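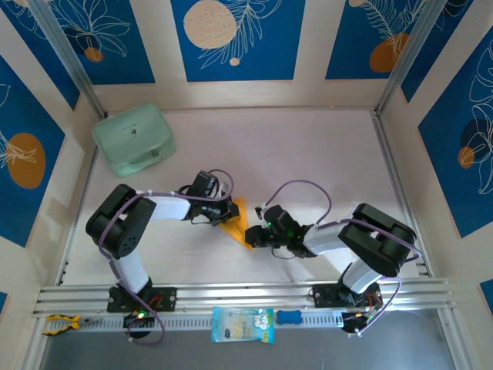 March 1, 2023: Money day

Budget went in this morning and I am so happy with it! Two arms on one rail was the right call back in September, and I want the same layout for the second bench. One arm holds the piece, the other comes in to meet it, and you can see right away which jobs suit them and which don't.

The Varnetti quote is still the best of the lot, even with the longer wait (8 weeks, ugh). Isutora came in lower on the arms but wanted extra for the rail and the mounting plates, and by the time I'd added it all up they were 127 dollars over. Bozsik never sent the second page. I'll try them one more time.

Things I forgot last year and have a line for now: spare gripper jaws, cable clips (a bag of 20, the small white ones), a longer cable tray. I put in for leaf panels again too. I love those panels and I'm not going back to bare walls, budget or no budget.

Still have to measure the door at Preston before I order the tabletop. And ask if they'll take the old bench, or if I have to pay to have it hauled off. I keep opening the spreadsheet just to look at it. Bed.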